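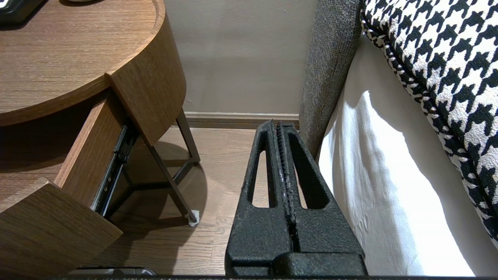 Câmera de punho, gaveta da mesinha aberta, dedos fechados. Anexo do chamado 44.

Assunto: garra solta a gaveta no meio do fechamento
Produto: Raken, módulo de punho e garra de dois dedos
Local: apartamento de testes Moura, quarto
Prioridade: média
Situação: resolvido, em observação

Relato inicial

Oi, pessoal da Pradport! Primeiro, o Raken está abrindo a gaveta da mesa de cabeceira que é uma beleza, com a corrediça metálica e tudo, e eu não esperava ver isso tão cedo. O problema é na volta. Ele segura a borda da frente da gaveta, começa a empurrar, e no meio do curso os dedos se fecham no vazio. O braço continua a trajetória como se ainda tivesse alguma coisa na mão, e o registro marca "tarefa concluída" com a gaveta aberta. Em 6 tentativas, falhou em 5.

Pelo lado da segurança: numa das falhas o braço seguiu em direção à cama e só parou quando apertei o botão de emergência. Ninguém se machucou e nada quebrou, mas quero entender isso antes de deixar o robô rodar sozinho.

Versão do controlador: Paltus 2, instalada em maio.

Resposta do suporte

Que relato bom, obrigado! Por favor, não rode a tarefa sem alguém ao lado do botão até fecharmos o chamado. Pode mandar o registro de força dos dedos e dizer se a falha também acontece com a cortina fechada? Pela imagem bate bastante sol na roupa de cama, e a sombra da mesa no piso é bem marcada. Queremos separar o que é visão do que é pega.

Retorno do cliente

Testei! Com a cortina fechada falha igual, no mesmo ponto do curso. Então a luz está fora da lista. Limpei os dedos com pano seco, sem mudança. Calibrei a abertura da garra de novo, também sem mudança. Registro de força anexado: a força cai a zero de repente e o controlador nem pisca.

Resposta do suporte

Achamos, e foi muito legal de achar! No empurrão, a força lateral passa do limite e o Paltus alivia a pega para proteger os dedos. Até aí é o previsto. O erro é que esse alívio não avisava o planejador, que seguia com a trajetória até o fim. A correção faz duas coisas: para o braço assim que a pega se perde e só marca a tarefa como concluída depois de conferir a posição da gaveta.

Passos:
1. Desligue o braço e espere a luz do punho apagar.
2. Instale o pacote de correção enviado por mensagem.
3. Refaça a calibração de força com a garra vazia.
4. Puxe de leve o objeto da garra durante o primeiro teste. O braço deve parar na hora.

Retorno do cliente

Instalado em July 24, 2026. Puxei o objeto, o braço parou na hora, que alegria! Depois rodei a gaveta 6 vezes e ela fechou em todas. Numa delas a pega escapou, ele parou, abriu a garra, pegou de novo e terminou sozinho. Fiquei assistindo com cara de bobo.

Pendência: o aviso sonoro de pega perdida não tocou nessa vez. O chamado pode ficar em observação enquanto vocês olham isso?

Resposta do suporte

Pode, claro! Aviso sonoro repassado à equipe do Paltus. Mantenha alguém perto do botão até a próxima atualização.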